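Robótica aplicada. Apuntes de la visita al laboratorio de manipulación de Vuorinen

Material de apoyo para la unidad 4 (pinzas y agarre). Se da por leída la unidad 3. Estos apuntes recogen lo que se explicó durante la visita de marzo y añaden las actividades que hay que entregar.

1. Organización de la visita

La jornada de puertas abiertas de Vuorinen se repartió en tres paradas: taller de impresión, puesto de manipulación y sala de datos. Nuestro grupo empezó por el taller a las 9:30 y terminó en la sala de datos poco antes de las 13:00. Quien no pudo asistir puede hacer las actividades 1 y 3 con estos apuntes y el tema 4 del manual; para la actividad 2 hará falta pedir las hojas de registro a un compañero.

2. Taller de impresión

Las piezas estructurales de las pinzas se imprimen en el propio laboratorio. La versión en uso se llama Sernness y es la tercera que fabrican. Las dos anteriores tenían dedos macizos. En la actual los dedos largos son triangulares y van calados, como una celosía, con lo que se reduce la masa en la punta y el motor trabaja con menos inercia.

Según nos contaron, un juego completo de piezas ocupa la impresora toda una noche. Los insertos metálicos y los tornillos se montan a mano. Las almohadillas de los dedos se cambian por desgaste, y el criterio del laboratorio es revisarlas cada 200 ciclos y sustituirlas como máximo a los 1.000.

Conviene recordar de la unidad 3 que la rigidez de una pieza impresa depende de la orientación de las capas. Un dedo impreso de pie se rompe por la unión entre capas con cargas que el mismo dedo, impreso tumbado, soporta bien. En el taller enseñaron los dos casos con piezas rotas.

3. Puesto de manipulación

La demostración principal fue de agarre con dos pinzas. La tarea consiste en coger rollos de cinta aislante de una mesa y dejarlos en una posición indicada, primero con una pinza y después pasando el rollo de una a otra.

El rollo de cinta se eligió por varios motivos. Es barato, todos tienen un diámetro parecido y admite tres agarres distintos: por el canto exterior, por las caras planas y por el hueco central. El agarre por el canto es el más sencillo de programar, pero el rollo puede girar entre los dedos. El agarre por las caras sujeta mejor y exige que la punta del dedo quepa entre la mesa y el rollo, o bien que el rollo esté de pie.

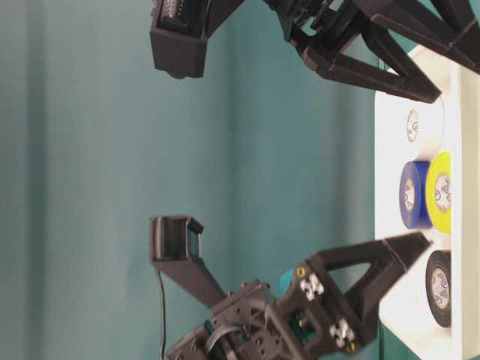 El programa de control, Cledis, divide la tarea en cuatro fases: aproximación, cierre, elevación y entrega. En cada fase se vigila la corriente del motor. Si durante el cierre la corriente no sube, se supone que los dedos no han encontrado nada y la pinza vuelve a abrirse. Si sube demasiado pronto, se supone contacto con la mesa o con otro objeto y se repite la aproximación desde más arriba.

La entrega de una pinza a otra es la fase con más fallos. Las dos pinzas sujetan el rollo a la vez durante un intervalo corto, y cualquier error de posición se convierte en fuerza sobre los dedos. Para limitarla, la pinza que recibe cierra con el par reducido y solo aumenta la fuerza cuando la otra ha empezado a abrir.

Datos que se facilitaron en el puesto, para la actividad 2: 209 intentos registrados en la serie de la mañana, de los cuales unos 100 incluían entrega entre pinzas. El resto eran agarres simples. Los porcentajes de acierto no se dieron en voz alta; figuran en las hojas de registro.

4. Sala de datos

Cada intento se guarda con las imágenes de las cámaras fijas, la posición de las articulaciones y la corriente de los motores. La sincronización se hace con una marca de tiempo común. El laboratorio comparte parte de los registros con Dravport, la empresa que prueba las mismas pinzas en una línea de embalaje.

Se insistió en el etiquetado de los fallos. Una etiqueta única de «fallo» sirve de poco. Ellos distinguen entre no contacto, deslizamiento, colisión y caída en la entrega, y piden a quien etiqueta que anote también la fase en que ocurrió.

5. Actividades

Actividad 1. Dibuje el esquema de fuerzas de un rollo sujeto por el canto exterior entre dos almohadillas. Calcule la fuerza normal mínima para levantarlo con un coeficiente de rozamiento de 0,6. Pese usted mismo el rollo que utilice.

Actividad 2. Con las hojas de registro, clasifique los fallos por tipo y por fase. Presente el resultado en una tabla y comente la fase con mayor proporción de fallos.

Actividad 3. Proponga una modificación del dedo que facilite el agarre por las caras planas. Basta un croquis acotado y media página de justificación, indicando la orientación de impresión.

Entrega por el aula virtual, en un solo PDF. Las actividades 1 y 3 son individuales; la 2 puede hacerse por parejas.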